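Droklow Arena – Pre-Game Safety Checklist, Main Court
Inspection date: 17 March 2022
Inspected by: Leonie Bachmann
Event: Hauser vs. Jinen, second leg

Marks used: OK = no action. FIX = must be done before doors open. WATCH = recheck at halftime.

1. PLAYING SURFACE

1.1 Floor panels level, no raised seams – OK
Comment: The seam by the visitors' bench that opened up after the ice show has been pulled tight. Walked it twice in court shoes.

1.2 Floor dry, no dust film – FIX
Comment: Dust along the east baseline where the curtain was moved. Mop again after the morning shootaround. Use the wide mop, the narrow one leaves streaks.

1.3 Lines and decals flat – WATCH
Comment: One corner of the Sumero decal on the west side is lifting. Pressed down and taped underneath. If it lifts again, take it off completely. The sponsor has been told.

2. BASKETS

2.1 Rim height and level, both ends – OK

2.2 Breakaway rims return to position – OK
Comment: East rim is slower than west but within the limit. New spring is on order.

2.3 Padding on stanchion and lower backboard – FIX
Comment: Bottom pad on the west stanchion is held by one strap. The other buckle is broken. Replace the strap. Do not use tape for this one, players land there.

2.4 Base weights in place and locked – OK

3. SCORER'S TABLE

3.1 Table front padded, no sharp corners – OK

3.2 Cables covered or taped where people walk – FIX
Comment: The power lead for the shot clock crosses the gap between the table and the home bench. Needs a rubber ramp. There are spare ramps in the store under section 4. 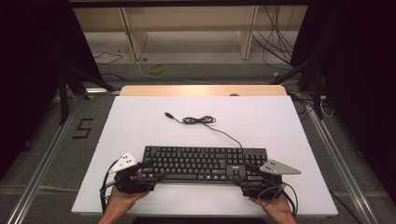
3.3 Game clock, shot clock and horn tested – OK
Comment: Horn tested from the table and from the backup switch. Both loud enough at the far end with the fans running.

3.4 Backboard lights go on at zero – WATCH
Comment: West side came on late once in the test and was fine after that. Operator will keep an eye on it during warmups.

3.5 Stats entry station ready – OK
Comment: Logged in with the crew account and entered a test foul, then cleared it. 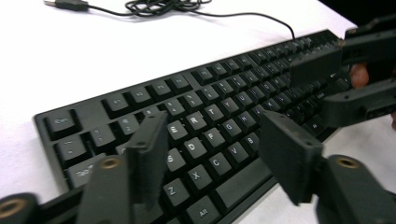
Keyboard, function row and number row

4. BENCHES AND SIDELINE

4.1 Chairs sound, feet capped – FIX
Comment: Chair marked 67 has a missing cap and will scratch the floor. Swap it out.

4.2 Clear space behind both baselines – WATCH
Comment: Photographers had crept forward by the end of the last home game. Tape line has been redone. Ushers should move people back at every time-out if needed, and bags stay behind the line too.

4.3 Water and towels stored off the floor – OK

4.4 Stretcher and first aid kit at tunnel B – OK
Comment: Kit sealed. Defibrillator shows green.

5. STANDS AND EXITS

5.1 Aisles and steps clear – OK

5.2 Pull-out bleachers locked – FIX
Comment: Row end by seat 64 does not click in. Keep that block closed until the lock has been looked at. We expect around 2,000 people, so there is room to reseat them on the south side.

5.3 Exit doors open freely from inside – OK
Comment: North door was stiff in March last year and is fine now.

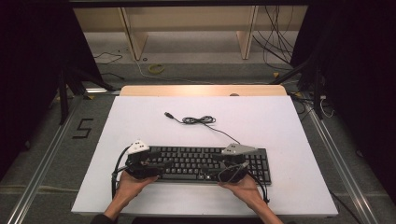
By Leonie Bachmann, Game Operations

Notes for the event crew: all FIX items go to the building desk first, then back to me for a signature. Please don't sign for each other. The strap in 2.3 and the bleacher lock in 5.2 come before anything else on the list. If the strap can't be replaced in time, call me and I will speak to the referees before warmups.

WATCH items are rechecked at halftime by whoever is on the floor radio. Write the result next to the item, even if nothing has changed.

Signed sheets go in the tray at the building desk after the final horn.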